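The Can That Stopped the Arm

What a crushed drink taught a small robotics group in Pronmont about leaving well enough alone

The first sign of trouble was a hiss. It was a December evening, the heating had just gone off in the Grorov building, and the arm at the far bench had been picking up soda cans and putting them down again since lunch without bothering anyone. Then came the hiss, and a crackle like somebody stepping on a paper cup, and by the time I had turned my chair the gripper was closed a good deal farther than any gripper needs to be closed on a can. There was cola on the bench, cola on the floor, and cola making its way along the underside of the wrist toward a connector that we would come to know very well.

I had been invited to spend the winter with the group to write about something cheerful, namely how a robot learns to tidy a table in an ordinary home. I ended up with a story about a spring, a cable and a number in a settings file, and I have grown rather fond of it.

Run 91

The project is called Jiltberg, after a hill you can see from the parking lot, and its aim is modest. A two-fingered arm should be able to reach for a full can among the usual household clutter, lift it, and set it down somewhere else upright and unharmed. By that December evening it had done so 90 times in a row. Run 91 was the one that hissed.

People who work with full cans get a little superstitious about them. An unopened can is surprisingly strong, because the pressure inside holds the walls out, and it will put up with a squeeze that would fold an empty one flat. That makes it forgiving right up to the moment it gives way, and then you have a wet robot. The team had set the grip limit at 36 newtons, tested it, and written it on a strip of tape stuck to the base of the arm, where it still is.

So the first question was how a hand told to stop at 36 had kept going. The joint log was no help at all. According to the arm, it had closed gently, felt nothing much, and was waiting patiently for a can to arrive between its fingers.

Looking in the wrong place

The first 7 days went to the software, and I don't blame anyone for it. A new version had gone on the machine the same week, and when something breaks just after an update, well, you look at the update. They rolled it back. They rolled it forward again. They ran the arm on foam blocks and tennis balls and it behaved like a lamb.

The answer was in the cable. The force sensor in the left finger talks to the controller through a thin lead that runs around the wrist, and each time the wrist rolled past a certain angle the lead was pulled tight over a bracket. After enough rolls the insulation had worn through and the signal dropped out for a moment. And here is the part that made everybody put down their coffee – when the signal dropped out, the controller read it as zero. Zero force meant nothing had been touched, so the fingers went on closing.

The foam and the tennis balls had been handed over straight on, with no roll of the wrist. The bad angle never came up.

What changed

There were 2 repairs. The lead now has a loop of slack and a sleeve, a job that took less time than finding the sleeve. The other change took most of a month: a silent sensor now counts as a fault, and the arm stops where it is and holds still until a person clears it. A separate limit on motor current sits behind that, on its own wiring, in case the first one is ever fooled again.

Then it was back to cans on the pine table, with a shrink-wrapped multipack, a big water bottle and a box of tissues for company. The single cans stand at different distances, one of them off on its own to the right, so the reach is different for each.

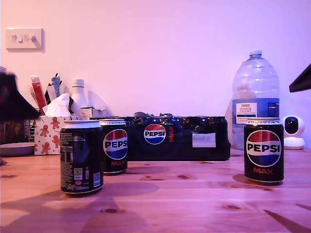
The stop button question

One matter is still being argued over, in a friendly way. On the night of the hiss, the nearest emergency stop was on the wall by the door, a fair walk around two benches and a bicycle. No one got to it before the can burst. There is now a button within arm's reach of every seat at that bench, and the Rivas workshop downstairs has asked for the same layout.

What they can't agree on is what the button should do to the fingers. Cutting the power leaves them clamped on whatever they hold, and that is no comfort if it's a thumb. Opening them drops the load, and that is no comfort if it's a full bottle over a keyboard. For the moment the fingers go slack and the arm stays up, and there is a towel kept on a hook beside the controller.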